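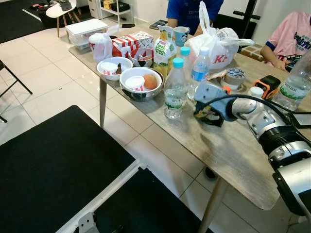
Kekana Guest House, Atevberg
Half-yearly safety check of the ground floor kitchen, dining room and laundry corridor
Date of check: 2026-10-16
Previous check: April
Marks used: OK / ACTION / NOT CHECKED

General remark before the list. I did the check in the same order as in April, so the two papers can be put next to each other and compared. Where I write ACTION, the work is not done yet. Where I repaired something myself during the check, I write OK and say it in the comment. I am not an electrician, and I did not open any fixed box or panel.

PART A. WAYS OUT

A1. Both exit doors open fully from inside without a key
OK
Comment: The yard door was heavy in April and it is now better. The hinges were oiled by me and I will repeat this in winter.

A2. Exit signs are lit
ACTION
Comment: The sign over the yard door is weak. One can read it in the evening, but in daylight it looks like it is off. A new lamp is ordered from Udix. Please do not put a normal household bulb in it while we wait, the fitting is of a different type.

A3. Emergency lights work when the test button is pressed
OK
Comment: I kept the button pressed for 60 seconds on each light. The one in the laundry corridor became a little dimmer toward the end. It passed, but I would like to look at this one again before April.

A4. Nothing is stored in the corridor
ACTION
Comment: Same comment as last time. There was a folded baby bed and a bag of curtains behind the laundry door. I moved them to the store room. The corridor is the only way out from the laundry if the kitchen has smoke in it, and I ask again that also "only for one night" is not allowed.

A5. Evacuation plan is on the wall and correct
ACTION
Comment: The plan still shows the old wall between the dining room and the office. This wall does not exist for two years. The arrows are correct, but a guest who looks carefully will be confused. The new drawing is ready and must only be printed and put in the frame.

PART B. FIRE EQUIPMENT

B1. Extinguishers are in place, with seal and service label
OK
Comment: All seals are whole. The service date on the kitchen extinguisher is difficult to read, somebody cleaned the label with something strong. I wrote the date in the log book so it is not lost.

B2. Fire blanket can be reached from the stove without crossing the flame
OK
Comment: Moved in April from the wall behind the stove to the wall beside the door. I think this is much better. The two old screw holes should be filled and painted, no hurry.

B3. Smoke alarm in the dining room and heat alarm in the kitchen respond to the test
OK
Comment: Both loud and clear. I heard the dining room alarm also from room 211 with the door closed, which I wanted to know after the complaint in summer.

B4. Nobody has covered an alarm
OK
Comment: In summer we found a shower cap over the heat alarm. Not this time. I suggest we keep the small notice in the kitchen, it seems to help.

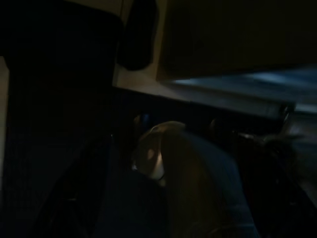

PART C. ELECTRICITY

C1. The residual current breaker trips on test
OK
Comment: Tripped at the first press and could be reset at once. I informed the guests before I did it. The clock on the oven must be set again after every test, I did this.

C2. Visible cables and plugs are without damage
ACTION
Comment: The plug of the big water boiler has a brown mark on one pin. It can be old, but I did not see it in April. I took the boiler out of use and put a paper on it. It should go to the electrician together with the wall socket where it was used, because a bad socket will damage also the next plug.

C3. No extension cord is connected to another extension cord
OK
Comment: I removed one in the dining room. The Christmas lights from last year were the cause, so I expect it will come back in December. We need one longer cord of good quality and not more short ones.

C4. The toaster has free space above it
OK
Comment: It stands now on the open counter and not under the cupboard. The crumb tray was full and I emptied it. This should be done every week and it is on the cleaning plan, but the line for it had no signatures since a long time.

C5. Meter reading written down
OK
Comment: The kitchen sub-meter shows 1,196 kWh since the last reading. It is a bit more than I expected. I do not see a safety problem in it, but the dryer filter (see E2) can explain a part.

PART D. COLD STORAGE AND FOOD

D1. Refrigerator temperature is correct
OK
Comment: I left the thermometer in a glass of water on the middle shelf over night, as the air temperature changes each time the door is opened. I did not change the setting. Please do not turn the knob to the coldest position when new food is put in. It does not cool faster in a useful way, and the vegetables freeze.

D2. Door seals are clean and close on all sides
ACTION
Comment: I do the test with a strip of paper. The paper must be held when the door is closed, also in the corners. It was held everywhere except the lower corner on the hinge side. I washed the seal with warm water and mild soap and the result was better but not good. If it is the same in one month, I will order a new seal from Amel.
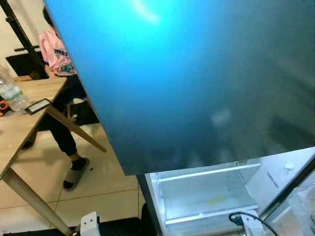 D3. Shelves and drawers are whole, with no sharp broken plastic
OK
Comment: The crack in the vegetable drawer, which I reported in April, is not longer than before. I have put tape on the edge so that no person will cut a finger. A new drawer would be nice, but it can wait.

D4. Guest food is marked with name and date
ACTION
Comment: Maybe half of it is marked. The pen was dry, this is perhaps the whole explanation. I put a new pen on a string. Food without a mark stays until the next cleaning day and is then thrown away, as it is written in the house rules. Raw meat must be on the lowest shelf, also if it is well packed.

D5. Cleaning products are kept away from food
OK
Comment: All bottles were in the cupboard with the lock. One bottle had no label. I did not smell it and did not try to guess, I put it aside for the hazardous waste.

PART E. LAUNDRY

E1. Water hoses are dry and without bulges
OK
Comment: I felt along the hoses with a dry paper towel. No water. The hose of the older machine is stiff and I would change it in spring before it makes a problem.

E2. Dryer filter and the space behind the dryer are free of lint
ACTION
Comment: Filter very full. Behind the machine there was also a thick layer, which I took away with the vacuum cleaner. The filter must be cleaned after each use, and it is the guests who use it, so the text must be in more languages than now. The dryer may be used, but not at night until the text is up.

E3. The floor drain takes water
NOT CHECKED
Comment: The cover is stuck and I did not have the right tool with me.

OPEN POINTS, IN THE ORDER I WOULD DO THEM

Water boiler plug and wall socket (C2)
Corridor to be kept free (A4)
Dryer notice in more languages (E2)
Lamp for exit sign, waiting for Udix (A2)
Print the new evacuation plan (A5)
Refrigerator seal, look again in one month (D2)
Marking of food (D4)
Floor drain cover (E3)

Next full check: April. The log book is in the office, in the upper drawer, and the keys for the electrical cupboard are in the same place.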